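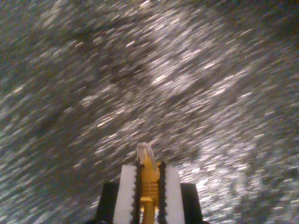
The club's gripper with a yellow part between its toothed white pads. The background is blurred.

The robotics club at the Iltau community college meets in a former drafting room on the second floor. Its main project since November has been Wirby, a single arm with a two-finger gripper that the students are teaching to pick up small parts and put them where they belong. Paraschiva Manole is in her second year and leads the gripper group. Magdy Benjelloun teaches the evening class that most of the members came from. They talked about the project on Wed 25 April, between a test session and a club meeting.

Manole joined the club because she wanted to learn wiring. She ended up working on fingers.

"I thought the arm would be the hard part," she said. "The arm we could buy most of. The fingers we had to keep redoing. The first pads were flat, and long parts would swing when the arm changed direction. You'd pick something up straight and it would be pointing sideways by the time you got to the tray."

The current pads have a row of small teeth down the inner edge. Manole said the group tried several tooth sizes before settling on this one. Coarse teeth held some parts well and let others rock. Very fine ones behaved much like the flat pads.

"We only change the pads now," she said. "At first we were changing the pads and the closing force on the same day, and then we couldn't say which one had helped."

Benjelloun said that was the point at which he started asking for a written log. Every attempt goes in, good or bad, with the pad version and the part. The log stood at 1597 attempts when we spoke.

"They didn't like it," he said. "It's slow. But in January two of them had an argument over whether the new pads were better, and they went and looked it up. After that I didn't have to remind them much."

With the flat pads, the arm got a part to the tray and left it standing the right way up 66 percent of the time. The first toothed pads came out at 67. Manole remembers the meeting where that was read out.

"One percent, after three weeks of printing and filing," she said. "Then Magdy asked us to split it by part. The long ones had gotten a lot better, and the short ones had gotten worse. We were closing too low on the short ones. So that was a different problem, and we could fix it in the program."

The club has a budget of 1000 dollars for the year. Most of it went to a replacement motor for the wrist joint. The pads are made on the college's own printer, and the students book it in the evenings when the design classes have gone home.

Camera work belongs to another group of students, who use a program called Namik to sort through the recordings. Manole said the two groups didn't talk enough in the fall.

"They'd be looking for the part in the picture, and we'd have changed the fingers and not told them," she said. "Now we tell them before we swap anything."

Benjelloun would like the club to enter the Oprea student contest next year. Teams there are given parts they haven't seen before and have one afternoon to set up. Manole isn't sure the arm is ready for that. She wants to spend the summer on the wrist, which still drifts a little after a long session and has to be set back to zero by hand.

"I'd enter," she said. "I'd just want the wrist done first."

She will be in her last year by then, and two first-year students have started working alongside her on the pads. The club meets on the second floor from six o'clock. New members don't need to have taken the evening class.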